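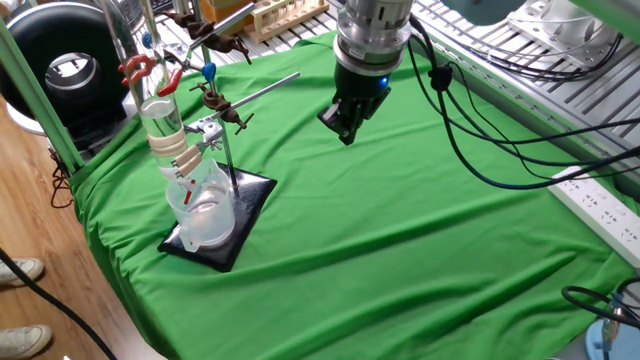

## The Midard Tapes: Cataloging a Local Singer's Recordings

Project report, Music and Media elective
Group members: Lihua Tang, Chenxi Deng, Jinfeng Hou
Advisor: Lihua Lu

### 1. Background

Lanying Qin sang ballads and dance numbers in restaurants and hotel lounges for most of her working life. She made one album, released on cassette by a small label called Orex. The label pressed 1,000 copies and never made more. Apart from that, her singing survives on home recordings and on tapes of Midard, a weekly radio program where she was a regular guest.

Her niece gave our school library a box of these tapes. Most had no label or only a first name on the case. Our task was to find out what was on them and write a catalog that the library could use.

### 2. Method

We started in September. The box held 29 tapes. Each tape was played once all the way through by one of us and copied to a computer at the same time. A second group member then listened to the copy and filled in a form with the song title, the singer, the instruments heard and the start time.

When the two listeners did not agree, the third decided. This came up most with instruments. Jinfeng plays the accordion and could tell it from a reed organ, but Chenxi and I often could not.
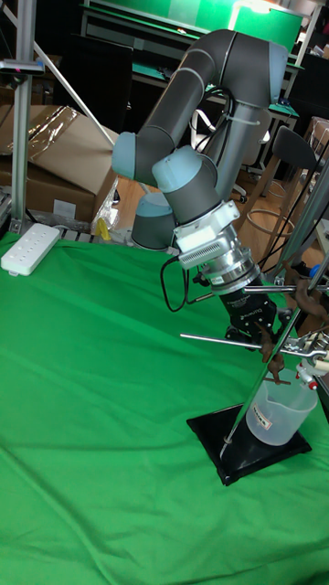

Titles were harder than we expected. On the radio tapes the host usually names the song, but he often talks over the first line or gives only a nickname for it. We typed out the opening words of each song and compared them with two songbooks in the library. If no match came up we wrote "unknown" and kept the opening words in the notes column.

We also interviewed Ms. Qin at her home in Yao. The interview lasted most of an afternoon. We played her short pieces of the songs we could not name and wrote down what she said. She asked us not to include two of the home recordings, and those are left out of the catalog and the totals below.

### 3. Results

The finished catalog has 122 entries. Of these, 100 have a title we are confident in. The other 22 are still listed as unknown.

- Most of the radio recordings are of ballads. The host seems to have preferred them.
- The home tapes have more dance numbers, often with only guitar.
- Three songs appear on both the album and the radio tapes. The radio versions are slower and Ms. Qin sings them in a lower key.

Ms. Qin explained the lower key in the interview. The Orex session was booked for the morning with a band she had not met, and they had already rehearsed everything in the key used by their usual singer. On the radio she worked with Pevarik, a trio she had known for years, and they played wherever her voice was comfortable.

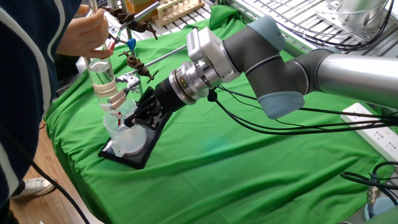 She also told us that the last song on side two was added on the day to fill the tape. It is the only album track that does not turn up anywhere else in the box - she said she never sang it again.

### 4. Problems

One tape had stretched and the pitch drifts all through it. We cataloged it but did not try to judge the key of any song on it. Our form had no space for spoken parts, so the host's introductions are only in the notes column and cannot be searched properly. We should have added that field before we began.

### 5. Further work

The unknown songs could be played for the members of Pevarik, two of whom still live nearby. Lihua Lu has written to one of them and is waiting for an answer. The catalog and the copied audio are now with the library, and the original tapes have gone back to Ms. Qin's niece.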